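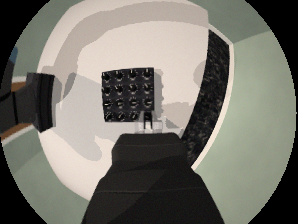

Running a simulated picking station at a public open day takes more preparation than running a real one, mostly because visitors will stay at the screen for as long as something on it is moving. These steps cover what we did for the Grotasmont open day on 30 July 2022, and they should work for any small group with one workstation and a spare monitor. Start the session with the arm already down at the work. Our opening view is the one from the wrist, with the small black block of knobs lying on the cream surface and the fingertip right at its lower corner, so people walking up can see where the gripper is and what it is about to deal with. An arm parked high up does not bring anyone across the room.

What you need

One computer that can run the simulation at full speed for a whole day. One monitor for visitors, at standing eye height. A second, smaller screen for the operator. A keyboard or a hand controller for driving the arm. A table at least as wide as both screens. Tape for the cables.

We used Tekimura to run the scenes and Kurek to record them. Any pair of programs you already know will do. An open day is a bad time to learn a new one.

Step 1. Pick your scenes

Choose three or four at most. We had 203 saved scenes from our own work and first tried to let visitors choose from the full list. In the June rehearsal this was slow and most of the testers gave up before they found one they liked. We cut the list to four and put them on number keys.

Good scenes for visitors have one clear object to pick up and one clear place to put it. Leave out anything that needs a second arm. Leave out scenes where the object is hidden behind something at the start.

Step 2. Set the views

Put the wrist view on the large monitor and a view of the whole workspace on the operator's screen. If your program allows it, set a key that swaps them. Visitors follow the close view easily once they have seen the wide one for a few seconds, so swap to the wide view at the start of each turn and then go back.

Check the shadows. Low shadow quality saves computer time, but the shadows are also how people judge the distance between the fingers and the object. We left ours on and lowered the screen resolution instead. The edges came out a little jagged and no visitor mentioned it.

Step 3. Limit the arm

Lower the top speed to about half of what you use yourself. Set a floor so the gripper cannot be driven down through the surface. Bind one key to reset the scene, and test that it also opens the gripper. Ours did not at first, and the next visitor would start with closed fingers.

Set a time limit on each run. We used 2000 simulation steps, after which the scene reset by itself. That was long enough for a careful adult to make two attempts.

Step 4. Lay out the table

The operator sits on the left and the visitor stands on the right. Keep the operator's screen turned away from the line. Tape all cables to the table legs. Put the controller on a short cord.

Print one card with the controls on it and nothing else. Ours listed 11 keys, and that was too many. For the second half of the day we covered the bottom rows with tape and left only the ones for moving, turning, opening and closing.

Step 5. Run a turn

Say what the object is and where it should go. Drive the arm yourself for one attempt. Reset, then hand over the controls. Keep your hands off unless you are asked for help. When the run ends, show the replay from the wide view while the next person steps up.

A turn took us between three and five minutes. Children under eight did better with someone else working the open and close key for them.

Step 6. Keep the recordings sorted

If you record visitor runs, put up a sign saying so and record only the simulation, with no sound and no room camera. We saved 43 runs. Save them in a folder of their own and do not mix them with your working data. Ours went into a folder called Skenholm, after the hall.

Common problems

The arm drifts when no one is touching it: recalibrate the controller and widen the dead zone.

The picture stutters after a few hours: restart the simulation at lunch. Do it before there is a line.

The object flies off when gripped: lower the grip force, then check that the object's weight has not been left at zero.

Packing up

Copy the recordings to a drive before you shut down. Change the speed limit back to its normal value. We forgot, and lost most of the next morning looking for a fault in the arm settings.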